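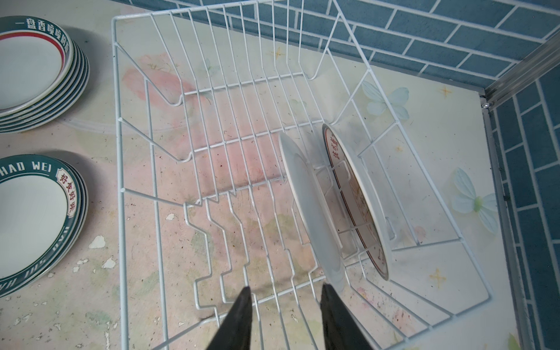

The white wire rack on the bench, with two plates in and two stacks of plates beside it.

Tristow coated wire dish rack: a long-term review
Monday, November 21, 2022

I have been meaning to write about this dish rack since February, when I brought it home from the homewares shop in Nedumville, and I kept putting it off on the grounds that I couldn't imagine anyone wanting to read about a dish rack. Then my neighbour Cherry Mae asked me which one I'd bought, and I talked to her about it over the fence for so long that her tea went cold, so clearly I had a review in me after all.

First, a little background. We don't have a dishwasher. We had one once, in the old house, and I can't say I miss it, but it does mean that everything we eat off gets washed by hand and has to stand somewhere afterwards. For years that somewhere was a bamboo rack of the folding kind, which looked lovely for one summer and then went a nasty grey colour at the feet. Before that we had a stainless one from Zallodach that was perfectly good until the welds started letting go, one after another, and the plates began leaning on each other like people on a late bus.

The Tristow is plain white coated wire, open at the top, with sides that slope outward. What sold me on it was the dividers. At one end they're tall straight wires that come up to a peak, and at the other they're stepped, a sort of zigzag with little notches, so a plate has something to sit in. I thought the notches might be a gimmick. They're the part I like best! A dinner plate tucked into them stays where I put it, even when I'm in a hurry and drop the next one in beside it harder than I should.

My good everyday plates are the Chinese restaurant style ones, white with a red line near the rim and characters printed along the edge. My son's father-in-law, Recep Karabulut, gave us the first few when he closed up his lunch place (Türkmen, on the corner by the post office — he bought his crockery wherever it was cheapest and made no secret of it), and I've added to them since. They're a decent weight and I'm fond of them, so I was nervous about standing them up in anything new. I needn't have worried. I usually leave a slot between one plate and the next so the air can get around them, and they're ready to stack by the time I've finished wiping the stove.

The coating was my other worry. Plastic over wire is only as good as its worst spot, and once water gets under it you'll have rust on your bench before you know it. After nine months of washing up three times a day, I have found one chip, on the underside of the base, and I think I did that myself with the cast iron pan. I dabbed a bit of clear nail polish on it and it has behaved itself ever since. Elsewhere it still wipes clean, although I'll admit the places where the wires cross do collect a bit of grime, and an old toothbrush once a week is the only thing that gets into them properly.

Now for the grumbles, because I do have a few. Those sloping sides take up more room than you'd expect. The measurements on the tag are for the base, and I had marked out my spot with masking tape accordingly, very pleased with myself, only to find the top edge leaning over towards the wall tiles. It fits, but I wouldn't want it any closer. Measure at the top, is my advice. It also came without a drip tray. I put a folded tea towel under mine for the first month, then got tired of washing tea towels and bought a separate tray, and that suits me better anyway, as I can lift it out and tip it in the sink.

Bowls are so-so. Shallow ones will sit in the notches, but deep cereal bowls want to roll, and I end up turning those upside down on a cloth to the side. Mugs I've given up on altogether. If your household is mostly mugs and bowls, I'd look at something flatter.

I paid around 100 dollars for the last stainless one and a good deal less than that for this, and I know which of them I'd buy again. Cherry Mae has since bought the same rack and has hers turned the other way about, with the tall wires nearest her, for her baking trays. She tells me they stand up beautifully. I tried it her way for a week and turned mine back.

Four stars from me, and I'd have given it the fifth if there had been a tray in the box.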